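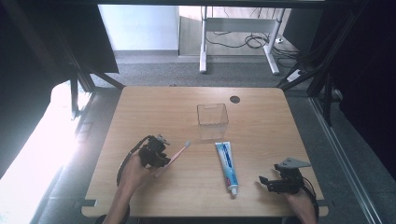
The Washbag Table: a small gallery

Welcome to the June page! Every month or so I put up a little gallery about some ordinary corner of home life, and after kitchen drawers and the cupboard under the stairs (thank you for all the kind messages about that one, I had no idea so many of you kept candles next to the shoe polish) I have finally got round to the bathroom things. I'm Prasanna Marikar, I live in Stanville with a great many boxes, and I do like a tidy shelf, though I can't claim to have many of them.

The picture at the top of the page is the one for this month, and the notes that follow are all to do with it, one little caption after another. I have let myself run on, as usual, so do put the kettle on first.

The toothbrush
Pink, with a white and pink head, and pointing towards the box. I have a great fondness for a brightly coloured toothbrush. In our house everybody has a colour and keeps it for life, which sounds strict but has saved a good deal of bother at seven in the morning. When we go away the brushes are the last things in, and they go in bristles upwards, so that the heads stay clear of whatever has gathered at the bottom by the third day. If yours are going into a box while they're still damp, leave the lid off for a while.

The toothpaste
A white tube with blue and light-blue graphics, a touch of red, and a white screw cap. I'm very much a screw cap person! The flip-top sort is handy at the basin, but I once opened a suitcase in a guest house and found that the cap had flipped itself somewhere along the road, and my good cardigan has never been quite the same. I give a screw cap an extra quarter turn before packing and think no more about it. Tubes do best standing cap down in a box if it's tall enough to hold them, and lying along one side if it isn't.

The clear box
Small, see-through, open at the top, with a little cutout notch in the far rim. I can't praise clear boxes enough. For years I had a lovely lined basket on the bathroom shelf, a present from my aunt, and I never once knew what was in it until I tipped it out (two combs, a great deal of fluff, and a hotel soap from before my daughter was born). With a clear one you see straight away that you're down to the last of the plasters. You also see when it needs a wash, I'm afraid, so give it a rinse in warm soapy water whenever you do the basin, and dry it with an old tea towel so it doesn't go cloudy.

Do measure your shelf before you buy one, by the way. Mine at home is 300 mm deep, and I came back from the shops very pleased with myself and carrying a box that stuck out over the edge like a diving board. It now holds seed packets in the shed and is doing splendidly there.

The table
A light wooden top, pale tan with faint streaks of grain, nicely rounded at the corners and with a round hole near the far edge of the kind you feed leads through. I always say sort on a table and never in the bathroom itself. There's room to put things down, you aren't balancing a sponge on the tap, and against a pale top even a hair grip shows up. Wipe it over first, lay everything out so that you can see it, and only then start putting things in. A whole family's washbag things take me up to 40 minutes if I'm stopping to read the backs of bottles, and I always stop to read the backs of bottles.

A word on what goes in
Several of you wrote after the last gallery to ask for my bathroom box list, so here it is, such as it is. It's for one person and a long weekend:

Toothbrush
Toothpaste
A flannel, rolled up
Comb
Small soap in its own tin
Plasters
Whatever you take at bedtime

Floss ought to be on there too and my dentist would be cross with me for leaving it off. My sister adds a nail brush, and my husband would add nothing and borrow everything.

I keep the toothbrush and toothpaste together at the front, as they're wanted twice a day and everything else can wait its turn behind. Anything that might leak gets a little bag of its own. Spare tubes live in the hall cupboard, where I can find them, and where the children have so far not thought to look.

Next time it will be the sewing tin, which has three generations of buttons in it and which I have been putting off since the winter. If you have a bathroom shelf you're proud of (or one you aren't!) do write and tell me about it, I read every message and I answer most of them by the end of the month.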